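PRESS RELEASE
For immediate release
Wed 5 October

CAN A ROBOT DO THE WASHING YET? ELLIMITZ PUBLISHES RESULTS OF 4000 LAUNDRY TRIALS

Short answer, not quite. Longer answer in the report, out today.

Ellimitz, the independent testing house for home and shop equipment, has published its first report on whether two-armed robots can cope with everyday laundry. Picking a garment out of a heap, opening it up, folding it, putting it on a pile. Jobs most people do while watching telly.

The trials ran from June at the Ellimitz workshop in Mangundap. In all the team logged 4000 attempts using towels, tea towels, T-shirts, sports kit and pillowcases. Of those, 469 ended with a garment folded well enough to go on a shop shelf with no human hand touching it. A good many more ended with something you might put in your own drawer if nobody was coming round.

"People keep asking me when they can buy one," said Saodah Yeoh, who led the trials. "I tell them to keep their ironing board. But I also tell them I've changed my mind on a few things since June. Picking up is far better than I expected. It's the bit after picking up that goes wrong."

WHAT WAS TESTED

Three chores, each scored seperately:

Picking – take one item from a heap and lift it clear.
Opening out – find two corners or a hem and get the item flat.
Folding and stacking – fold to a set size, place on the pile, leave the pile standing.

Picking scored best by a distance. Towels were easiest, thick and forgiving, and it hardly matters where you grab them. Opening out scored worst. A shirt in a heap has no obvious top or bottom, and a robot that takes hold of a sleeve thinking it is a hem will carry on quite happily to the end and produce a sausage.

Sports kit was put in at the request of Clunitz, the kit hire firm, which washes and folds team shirts for schools and clubs and wanted to know if any of it could be handed over. Slippery, stretchy, big armholes. Numbers have to end up facing the front so that whoever packs the bag can read them.
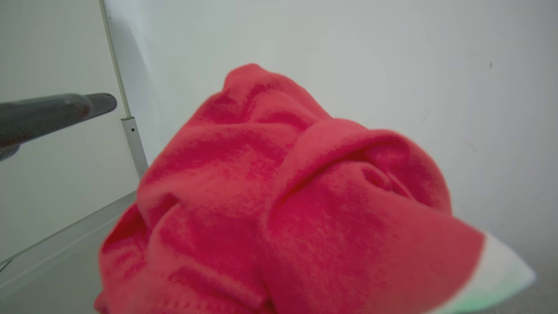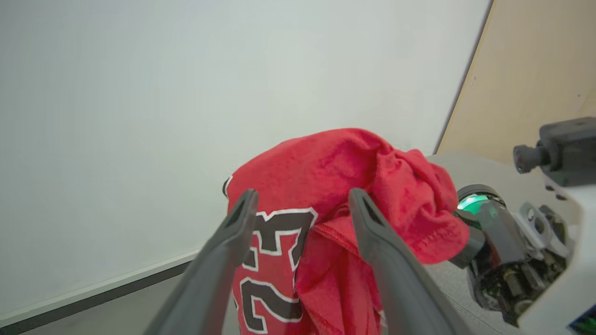
Red fabric still bunched up, the stage that lost the most marks. The second picture shows the number 23 jersey in the gripper fingers.

Clunitz shirts were marked on whether the number could be read on the finished fold. Most could not. The robot often made a tidy rectangle with the number tucked inside, which counts as a fail for a hire firm and probably a pass for everybody else. The report gives both scores.

HOW LONG DOES IT TAKE

Too long, for now. The team set a limit of 50 seconds a shirt, which a new starter on the Clunitz packing bench would be expected to beat in their first week. Robots that got a shirt right rarely got it right inside the limit. With no limit at all, results went up, but so did the number of shirts dropped on the floor during a second or third try.

On the plus side a robot doesn't mind doing the same towel over and over. Brostel, which runs laundrettes and supplied the towels and pillowcases, says it could see a use for slow folding overnight, with staff checking the piles in the morning. Brostel will run a trial at one branch, 30 towels a night to begin with. No customers' clothes.

WHAT THE REPORT SAYS TO BUYERS

For households – wait. Nothing tested would save you time, and you would need to stand near it.

For shops and laundries – flat items only, one type at a time, and plan on a person to sort out the tangles. Mixed loads are not there yet.

For hire firms with printed kit – ask to see your own garments folded before you sign anything. A demo with a tea towel tells you very little about a basketball shirt.

Saodah Yeoh again: "I would love to be proved wrong by Christmas. Bring a machine to Mangundap and we'll give it a basket of washing. Same heap, same limit, same marking as everyone else had."

NEXT ROUND

A second set of trials is planned. Socks are going in, by popular demand, also fitted sheets, which the team is less keen on. Makers who want to take part should write to the Ellimitz trials desk. There is no fee but they must agree to all there scores being published, good or bad.

NOTES TO EDITORS

Ellimitz takes no payment from robot makers. Brostel and Clunitz supplied garments and had no say in the scoring.

The full report, with scores for each chore and each type of garment, is free on request from the Ellimitz press office. Interviews with Saodah Yeoh can be arranged, mornings are best. Visits to the workshop by appointment only.

ENDS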